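Jokska: a reading list of science fiction short story collections

Version 8, updated in February. Kept by Sajib Gunawardena, with a great deal of help from Mikkel Frandsen.
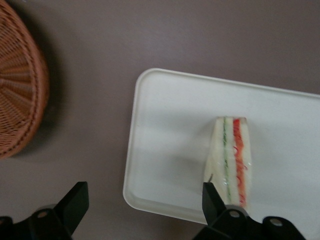

Jokska is a plain catalogue of single-author science fiction collections, story by story. There are a bit over 400 books in it at the moment and some 3000 stories, and each story has its own row, so you can finally look up which collection has the one with the lighthouse keeper on the gas giant. (It's in three of them. Under two titles.)

I started it for my own shelves. I love short science fiction more than any other kind of reading, and I kept buying a book for one story and finding I already had that story in another book with a different cover. Mikkel had been keeping his own list in a notebook since school, and when we put the two together we had the first 300 collections within a winter. It has grown a lot since then and it's still a joy to work on!

What's in the folder

books.csv has one row per collection. Columns are book_id, title, author, year, publisher, pages, language, translator, notes.

stories.csv has one row per story per book. Columns are story_id, book_id, position, title, length_class, first_year, setting, series, notes. A story that turns up in four collections has four rows and one story_id, which is how you find the repeats.

people.csv has authors and translators, with other names they have written under where those are printed in the books themselves.

themes.csv joins story_id to theme words. The list of theme words is in themes_list.txt and it's short on purpose.

reviews/ is a folder of plain text files, one per book, named by book_id. Not every book has one. Some are a paragraph, some go on for pages (mine, mostly).

All files are UTF-8, comma separated, with a header row. Empty means we don't know. A single question mark means we looked and the sources disagree.

How the stories are recorded

Titles are copied from the contents page of the edition we had in hand, with its punctuation. If the story itself carries a different title from the contents page, and you'd be surprised how many do, the one above the story wins and the other goes in notes.

length_class is short-short, short, novelette or novella. We don't count words. We go by printed pages and a bit of feel, so please don't build anything serious on the line between short and novelette.

first_year is the year the story first appeared anywhere, magazine or book. Where the copyright page gives one year and the magazine gives another we use the magazine.

setting is one of near, far, past, other or mixed. "Near" means the writer's near future, so a story from the fifties set in the nineties is still near. Mikkel wanted a separate value for futures that have already gone by and I said no, and I've been regretting it ever since. It may come in version 9.

series is filled in only when the author has said two or more stories belong together, or when they plainly share characters. The Stonon stories are the hardest case in the whole list. There are eleven of them over five books, the city changes its name twice, and the ferry pilot in the last one may or may not be the child in the first. I have put all eleven under Stonon. The reasoning is in reviews/ under each of the five books and I'd be delighted to argue with anyone about it.

Theme words

We began with far too many. There was one for "ansible" and one for "faster-than-light telephone", added on the same evening by two people sitting in the same kitchen. The present list was cut down to the ones we'd both used without thinking, and each has a line of explanation. A story may have up to four. "First contact" needs an actual meeting, a radio signal alone goes under "signals". "Long lives" covers everything from slowed ageing to copied minds. "Generation ship" needs no introduction, and has some of the best stories in the list.

Theme words are opinions. Two readers will pick different ones for the same story and both will have a point.

Reviews

These are my favourite part. They were written for friends to begin with and have mostly been left as they were, with spelling fixed. They do give endings away, but any review that does so has the word ENDINGS on its first line, so you can filter them out.

If you only read one, try Mikkel's on Zeltora, a collection of linked stories about a survey crew that wakes every eighty years to find the company that sent them has changed hands again. He read it on a train, missed his stop, and wrote the review on the platform. It's a lovely piece of writing about why a cold, dry, rather bureaucratic book can leave you in tears. My own on the same book is there too and is mostly complaints about the middle story.

There are no stars or scores anywhere. People ask for them and the answer is still no.

Known gaps

Books in translation are thin. We have decent cover of Danish and Bengali, the languages we grew up with, a fair bit of Polish and French, and very little else. Japanese is a real hole and I would dearly like someone to help fill it.

Chapbooks with a single story are left out. So are anthologies with several authors - that's a far bigger job, and other people already do it well.

Revised stories share a story_id with the original, even where the revision is heavy. The Stougaard edition of a book can differ from the earlier one by whole scenes and still look identical in stories.csv. Check notes, where we've tried to say so.

Page counts for anything we only had as an ebook are blank.

Changes in version 8

Added first_year for nearly all the older magazine stories, which took most of the autumn. Split "robots" into "robots" and "made minds". Fixed the sort order in people.csv, where everyone whose surname begins with a lower case letter had sunk to the bottom. Removed two books that turned out to be the same book. Put back one that I'd removed by mistake in version 7 - thank you to the reader who wrote in about it, you were right, it is wonderful.

Using it and sending corrections

Use the tables however you like, for whatever you like. If you publish something built on them, please name Jokska and the version number. The reviews belong to whoever wrote them (initials at the foot of each file), so ask before reprinting a whole one. Quoting a few lines is fine.

Corrections are very welcome, even tiny ones. Send the book_id, the story_id if there is one, what the row says now and what your copy says, plus the edition you are reading from. New books are welcome too, and the easiest way is to fill in new_book_form.csv and attach it. If you'd rather just type out the contents page in an email, do that, and one of us will turn it into rows.

And if you've a favourite collection that isn't in here, tell us even if you can't face the form. Half of the books I've loved most in the last few years came from a one-line message saying "you haven't got this one".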